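Play Table and Building Block Inspection: Checklist with Comments
Groltus Early Years Centre, Sasside Room
Inspection period: July

This checklist covers the table, the blocks in use and the storage bins. Items marked "Action" are to be closed before the next inspection.

1. Table surface
Satisfactory. No raised grain was felt at the plank seams. Wipe down at the end of each session with the approved cleaner only.

2. Table edges and corners
Satisfactory. All fixings were checked by hand.

3. Blocks, general condition
Satisfactory, with comment. One triangular block had a softened corner and was withdrawn. The centre's full stock stands at 1,725 pieces, of which 799 are assigned to this room. Stock not in use is kept in the Udton store.

4. Blocks, small parts
Action. Any block that passes through the small parts gauge must be moved to the over-threes set.

Wooden tabletop, blocks and white or off-white bins:

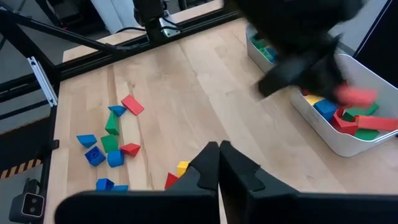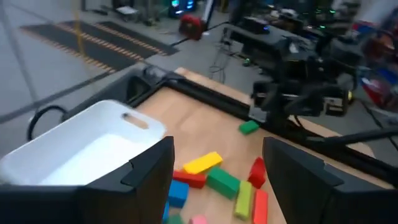
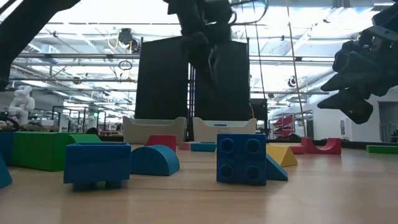

5. Storage bins
Satisfactory. Rims and handle slots were checked for cracks and sharp moulding. Bins must not be filled above the rim or stacked while full.

6. Floor around the table
Action. Two blocks were found beneath the heating pipe cover. Staff are to check the floor on all sides before the room is closed.

7. Clearance
Satisfactory. The walkway to the door measured more than 60 cm at its narrowest point.

8. Cleaning record
Incomplete. The Tarar log sheet had no entries for the afternoon sessions. Entries are to be made at the time of cleaning and initialled.

Overall result: pass, subject to items 4, 6 and 8. A copy of this sheet is to be kept in the room folder.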